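The Arm in Bay Four

The robot that Aurelia Căpraru has been building since October can pick up a coffee mug, provided the mug is the right mug and stands on the right coaster. It has a name, Matei, and a budget, which was 2,100 dollars until the second gearbox.

Căpraru rents a bench at Ferwood, a shared workshop in a former carpet showroom where the heating is a matter of belief. Members pay 50 dollars a month and label their food. Matei takes up most of bay four, bolted to a slab of countertop she bought from a kitchen fitter who was glad to see it go.

"I wanted something that would hand me screws," she says. "I've now used 176 screws to build it, so we're behind."

The arm has six joints, five of which agree with each other. The wrist is the holdout. It came from Skellon, a small motor supplier whose manual runs to a page and a half, and it has a habit of twitching when the laser cutter next door starts up. Zanele Mabuza, who builds synthesizers across the aisle, has suggested a filter on the power line. She has also suggested moving the laser cutter, moving the arm, and moving to Portugal.
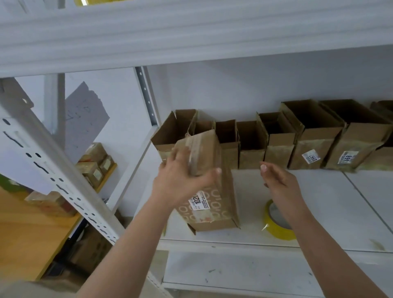 Parts are the real hobby. A home robot builder spends maybe one evening in five building, and the rest waiting for parcels, opening parcels and sending back the wrong parcel. Anyone who has lifted a taped-up package out of a carton printed with big ones and zeros, next to a row of open, empty boxes and a roll of yellow tape, knows how a shelf fills up with cardboard. Căpraru orders her control boards from Kemidano, which ships bearings the size of a lentil in something you could keep a cat in.

She gives the wrist until summer. After that she'll print a new one, which will take about 100 hours and a spool of orange plastic, the only color Ferwood has left. Matei, meanwhile, is learning a second mug.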